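# Two arms are handy: the Kindell kit

The Kindell is a robot kit for schools and clubs. It is made by a firm called Skesetti and costs 800 pounds. In the box there are 126 parts, plus a printed guide.

Built up, the kit makes two arms. Each arm ends in a gripper, a kind of pinching hand with two flat sides. Motors in the joints turn the arm, and a computer tells each motor how far to go.

Some jobs need both arms. Try sweeping crumbs into a dustpan with one hand behind your back. The pan slides away! A robot has the same trouble, so one arm holds the pan still while the other moves the brush. 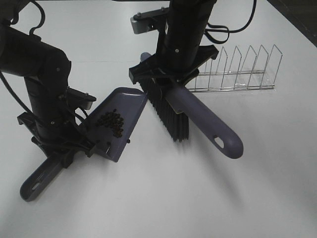 *Dustpan in one gripper, brush in the other, coffee beans in the pan.*

Beans are small and they roll, so sweeping is a hard job to teach. The Kindell guide has 33 jobs to try, and it puts sweeping near the end. Start with stacking cups.

The kit is for ages 11 and up. An adult should plug it in.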